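4 Setting up downloads and playback quality

4.1 Before you start

These steps apply to the Weledico streaming app on televisions, set-top boxes and tablets. You need an active account and the owner PIN. A profile marked as a child profile can play downloaded titles but cannot change any setting in this section.

Download storage is kept on the device and does not move with the account. If you sign in on a second device, its download list will be empty.

4.2 Setting the picture quality

1. Open the app and select the owner profile.

2. Go to Settings, then Playback, then Quality.

3. Choose Auto, Standard or High. Auto is the factory setting and changes the stream rate as the connection changes.

4. Press Back once. The new setting is saved on leaving the page. There is no Save button.

Note: A title that is already playing keeps its old setting until it is stopped and started again. Pausing has no effect.

Note: On a metered connection, leave the setting at Standard. High can use over 80 per cent of a small monthly allowance in a few evenings.

4.3 Reserving storage for downloads

1. Go to Settings, then Storage.

2. Select Reserve space. The slider shows the share of free space the app may use, up to 100 per cent.

3. Set the slider to 80 or lower. At higher values some set-top boxes refuse their own system updates.

4. Enter the owner PIN and select Confirm.

5. Wait until the storage bar has redrawn before leaving the page. On older boxes this can take several minutes.

Caution: Lowering the reserved space below the amount already in use deletes downloads, starting with the oldest. Partly watched titles are not protected. The app does not ask for a second confirmation.

If external storage is fitted, it is listed below the internal storage under its own name. It must be formatted by the app before first use, and formatting erases everything on it. Do not remove it while a download is running. 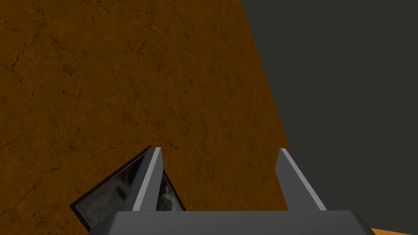 4.4 Downloading a series

1. Open the series page and select the season.

2. Select the arrow next to each episode, or select Download season.

3. If prompted, choose the audio language. Subtitles in all available languages are fetched with the episode and need no separate step.

4. Check progress under My downloads. Up to 2 episodes download at once. The rest are shown as Waiting.

Downloads continue in standby on set-top boxes. On tablets they stop when the screen locks, unless Background download is switched on under Settings, Storage.

Titles licensed for a limited period show an expiry time in My downloads. An expired title stays in the list in grey and takes up space until removed.

4.5 Error codes

D-02: Not enough reserved space. See 4.3.

D-07: The title cannot be downloaded under its licence. Streaming is not affected.

D-11: Too many devices hold downloads for this account. Remove one under Account, Devices, then restart the app.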